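洗衣机门前的十二周

格罗米亚职业学院的机器人社今年只做一个题目:让机械臂替人洗衣服。项目叫 Jistano,名字是学生投票定的,指导老师 Alina Manole 说她到现在也没弄明白是什么意思。

我去之前看过他们给校内报名用的宣传页,上面写着“家务自动化的第一步”。这种话我听得多了。所以见面后我先问,第一步到底走到了哪里。

“走到门把手。”Manole 说,“你要是想看它从头到尾洗完一桶衣服,今天看不到,这学期大概也看不到。”

课是选修,一共12周,下午四点上到有人来锁楼为止。前3周学生不碰机器,只写动作分解:手指开多大,从哪个方向靠近门,碰到以后停不停。负责夹爪的 Thanakorn Wannasri 对此颇有怨言。“我报名是想动手的,结果写了三周作文。”他翻出自己的本子给我看,光“靠近”这一个动作就改了好几稿。他承认后来省了些麻烦,但坚持认为一周就够。

我问他为什么偏偏选滚筒洗衣机。他说因为门是圆的,玻璃是鼓的,把手又凹在里面,人伸手一勾就开,换成两根金属手指就要想半天。深色玻璃还会反光,把屋里的东西都映上去,识别程序因此没少出错。

负责程序的 Theano Economou 说得更直接:“它认把手认得不错,前提是灯别动,人别走,洗衣机也别挪。”我说那不就等于只会在这一间屋里开这一扇门。她想了想,说目前是的。

两根手指是铝件,棱角分明,用内六角螺栓固定。Wannasri 原本想做软的,包一层硅胶,后来预算砍了。全组一学期的经费是1800欧元,其中大头花在铝件加工上,由本地一家叫 Tsoukalas 的小作坊承接。我问他有没有后悔。“软的更好,”他说,“可是硬的先到货。”
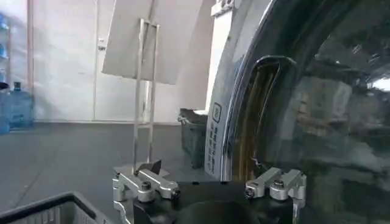 成功率是怎么算的

项目报告里有一个数字我盯了很久:全学期共记录127次尝试。报告没有写其中多少次成功,只写“多数达到预期接触”。我请他们解释“预期接触”。

屋里静了一会儿。Economou 说,就是手指碰到了该碰的地方。那门开了没有?“有时候开了。”她说,碰到和打开在记录表里是两栏,写报告的人只用了前一栏。写报告的人是 Filippos Dimitriou,他当时就坐在旁边,倒也不躲:“评审给的模板只有一个格子,我填了好看的那个。”

Manole 要求他们在终稿里把两栏都补上。我认为这件事本该更早做,她也同意,说中期检查时她只看了图表,没有去翻原始记录。

校外评审 Kalliopi Katsaros 在一家叫 Tement 的设备公司做测试,她的态度比我还冷。她在电话里告诉我,学生项目里最常见的毛病是演示做得太早,“一旦有了一段能放给人看的视频,后面的时间就都花在让那段视频重演上了”。她给 Jistano 打的分不高不低,扣分最多的一项是没有换过洗衣机。她建议下一届至少借一台把手在另一侧的来试。

有没有人会买

临走前我问几个学生,这东西将来有没有人会买。Dimitriou 说养老院也许会。我问他去过养老院没有,问过那里的人最头疼的是不是开洗衣机门。他没去过。Wannasri 插话说,他外婆家的麻烦在于晾和叠,开门从来不算事。

Economou 不参与这个话题,她在改一段靠近速度的参数,嫌现在太慢。我问她学到了什么,她说学会了看记录表,还有不要相信自己上周写的注释。

下一届的招生说明已经在写,Manole 把草稿给我看了。“家务自动化的第一步”那句还在,她用铅笔在旁边画了个问号,说要等 Dimitriou 把两栏数据补齐再决定留不留。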